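Tredstead Publishes Its Guide to the Things That Live on Your Table

FOR RELEASE 30/10/2024
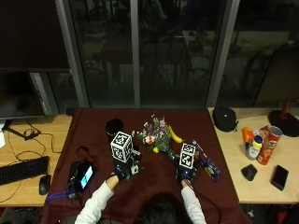
What people really keep within arm's reach

Tredstead, the home-organizing studio, today releases "Within Reach," a short guide to shared worktables and the odd mix of belongings that gathers on them. It covers artificial flowers, toy fruit, snack cans, spare cables and the cup that has been there longer than some of the staff.

The guide draws on 563 tables whose owners wrote in after a call for entries in March. Tredstead asked them to leave everything where it was. Several tidied up first and then confessed in the cover note, and their entries were accepted with a mild look of disappointment.

"We expected paperwork," said Agustina Ocampo, who wrote the guide. "We got bananas. Yellow plastic bananas, next to a bouquet that will never need water. People are fond of this stuff, and a guide that tells them to throw it out is going to end up under the pile with everything else."

The Krawczyk method, with a cloth

At the center of "Within Reach" is the Krawczyk method, named after the street where the studio had its first office and its first argument about desk space. A plain cloth goes over the middle table. Whatever is being handled that day sits on the cloth. Keyboard, mouse and monitor stay on a desk to one side, and snacks and drinks go on a desk to the other, where a can of Pringles may lie down if it wants to.

Dark colors are recommended. Maroon does well, partly for the way it sets off a lemon and partly for what it forgives in the way of crumbs.

Decorations are allowed on the cloth, up to a limit of three. A small bunch of fake blossoms counts as one, however many colors are in it. Toy fruit is counted by the piece – a ruling that took two meetings and is still being appealed by the Gandinitz office.

Cables get a chapter of their own. It is the longest in the guide and the least hopeful. Readers are advised to coil them on the desk, label both ends and lower their expectations.

Availability

"Within Reach" comes in paperback and as a wall chart. The first 200 orders include a maroon table cloth made by Zoltden, hemmed on all four sides and sold without fruit. Copies can be ordered through the Tredstead website or picked up at the Gandinitz office, where the front counter is under review.

About Tredstead

Tredstead helps homes, workshops and small offices find their tables again. It publishes guides, runs classes and answers letters about drawers.

Press contact: Agustina Ocampo, Tredstead press desk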